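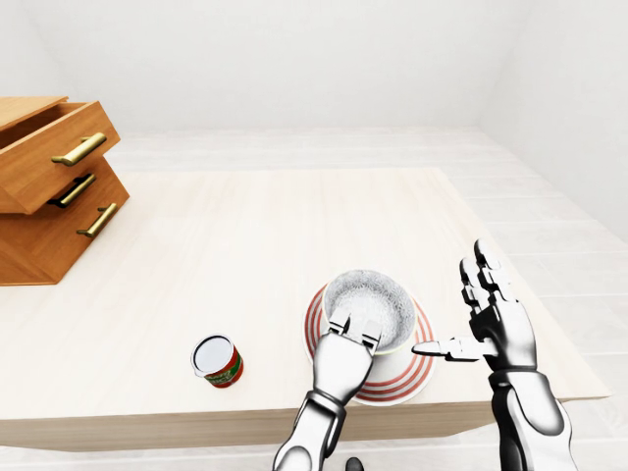 Reply from Revari support: we need to know whether the right hand stalls in the simulator as well, or only on the hardware you plan to show visitors. Please also attach the controller log from the last full run.

Status: open
Priority: high — open day demo
Opened: 5 Apr 2022
Site: Kaczmarczyk training hall
Component: two-arm bowl task, sim build 12

Reported behavior
Left hand closes on the front rim of the bowl. Right hand goes to its waiting pose beside the plate, fingers up, and stays there. No error on the operator screen. Controller reports "waiting for partner" until timeout. Drawer routine is not affected.

Update 1
Stall occurs in sim as well. 200 runs overnight, 6 stalls. All 6 have the left hand on the rim and the right hand still upright. Log attached.

Update 2
Swapped the Fenex grasp planner for the previous release. Same result. Restored the current one. Visitor script still assumes both arms move within 3 seconds, so a stall is obvious from the front row.

Update 3
Revari asked for the contact threshold on the left fingers. It was left at the value used for the Hesus visit, when the bowl was empty. Fill is now modeled as granular, and the contact signal is noisier. The handoff flag clears before the right arm reads it.

Workaround
Hold the flag for 12 control cycles. No stalls in the next 200 sim runs. Not yet tested on hardware.

Remaining
Run on hardware before the open day. Reset the drawer between groups — the script does not close it. Permanent fix requested for the July release.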